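Visit to the robot rooms at Doherty, open day
Written by Bohdan Kuzmenko, 9/19/19

I work in a small shop that sells hardware, paint and some things for the kitchen. Every evening two of us put the goods back in their right places, and every evening I think that a machine could do this. So when my neighbour Greer Imrie told me that the Doherty training centre would open its robot rooms to visitors, I asked my boss for the afternoon and took the bus to Coltville.

The bus stop is a fair walk from the gate and there is no sign until the second corner. If you go next year, follow the fence on the left side. The entry was free, but you had to write your name in a book and put on a paper badge. I received number 30, and the lady told me that they had printed 100 and would need more.

The programme had three parts: a talk in the big hall, a live show in the workshop, and a room with computers where the work is tried in simulation before anybody switches on a real arm. I did all three, although in a different order from the one on the paper, as the hall was already full.

So I started in the workshop. A machine called Kutari was folding towels. It is made by a small company and the man who presented it, Demyd Lysenko, was very open about its limits. It folds a square towel well if the towel is laid flat in front of it. If the towel comes from a basket in a lump, a person must first find the corners. A boy near me asked if it can do socks, and Mr. Lysenko said "no" at once and everybody laughed. I timed one towel with my watch but then somebody spoke to me and I lost the count. My wife would have done several in the same time, this I can say without a watch.

After this there was coffee, and a cheese roll for which I paid too much.

The computer room was what I liked best, and it had the fewest visitors. Matvii Kushnir looks after it. He studied in my home city, so we talked partly in our own language and I hope I translate him correctly. His group works on tidying: small things lie on a table, and the arm should pick up one of them and put it where it belongs. It sounds like my evenings in the shop.

He explained that on the screen they can change the light, the floor and the position of every object as often as they want. The night before our visit the program had made 1,000 attempts while he was sleeping. With a real arm this would take them until February, he said, and something would be broken by then.

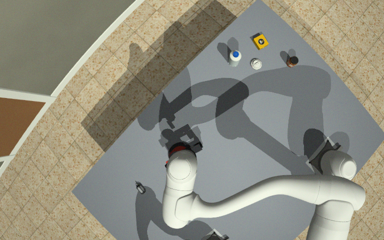 I asked him which objects are the hard ones. I had expected the heavy ones, but he said weight is rarely the problem on such a table. A box is friendly, as it has flat sides and the fingers can close on them. Round things roll when they are touched a little wrong. Shiny metal is difficult for the camera, and so is anything you can partly see through. Shadows also give trouble. The arm throws its own shadow on the things it is looking for, and a program that has learned only in nice even light may become confused by it. I had never thought about this. When I reach for a tin of varnish, my shadow falls on it too and I don't notice.

He let me try to drive an arm on the screen by hand, with two small sticks. I was bad at it. I pushed one object over the side of the table and could not find the right height for the fingers. After ten minutes I had lifted one thing and I was proud of it as if it was gold.

Then I asked the question for which I had come: when can I have one in the shop? Mr. Kushnir did not want to give a year. He said that for one shelf, with goods he has seen before, and with a person close by, it could be tried already. For my whole shop, with customers who put the sandpaper among the light bulbs, he would not promise anything. We have 255 kinds of screws alone. He wrote this number down, and I think it made him a little sad.

The talk in the hall was repeated at the end of the afternoon, and this time I got a chair. The speaker was Ihor Stelmakh from Clernetti, a firm that puts arms in warehouses. He spoke too fast for me in some parts. What I understood is that his customers organize their work around the arm: the same crates, the same height, the same colour of labels. In a home the arm must accept what it finds. He believes shops will come before homes, and kitchens last of all. A woman in the front row did not agree and they discussed it for a long while, so I missed the question I wanted to ask about the price.

My own opinion after the visit is a bit cooler than before it. The folding was slow and the picking is still mostly on a screen. But I saw serious people working on exactly the dull thing that I do each evening, and I would like to go again next year and see how far they came.

Bring a jacket, the workshop is cold. The last bus back to town leaves before the closing time of the open day, which I learned at the stop. Greer kindly drove me home.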